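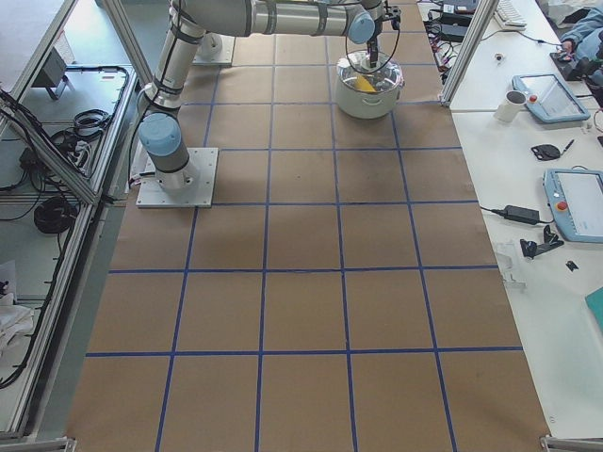
Good evening, everyone, and thank you for coming out to Brestport on a Wednesday. Find a chair, get a cuppa, and don't mind me if I wander off my notes a bit.

Tonight's talk is on sorting out a kitchen by laying it on the floor first. I learned this from Yanling Fang when we packed up her mother's flat, and I've never gone back to working straight out of the cupboards.

(Slow down here. Wait for people to settle.)

You'll want brown kraft paper, the widest roll you can get, and blue painter's tape. Put the paper down, then run the tape across and down until you have a grid. Please don't fuss over straight lines! The paper wrinkles, the tape wanders with it, and your saucepans won't mind in the least.

Each square gets one kind of thing. Pots go in a square with their own lids on, and if you're lucky enough to have glass lids you can see what's been left inside without lifting them. I once found 12 egg cups in my stockpot – I'd been blaming my sister for those for years.

(Pause for the egg cups. Ask who else has lost something in a pot.)

Now, the middle of the evening is the hard bit, deciding. I go around the grid three times. The first time I only look. The second time I take out whatever I haven't cooked with in six months, and the third time I put half of it back, if I'm being truthful with you. Rawan Qudah does hers in one go and is finished by lunch, and I admire her enormously.

Keep a table along one side for the odds and ends that don't belong in a kitchen. Mine always fills up first, so choose a long one.

(Hand around the Sabbagh sheets. Mention that Rawan has spare tape.)

When the squares look right to you, carry them back to the cupboards one at a time, heaviest first, and leave the paper down until the last one's done. Then roll it up, tape and all, and keep it behind a door for next April.

Questions now, then supper.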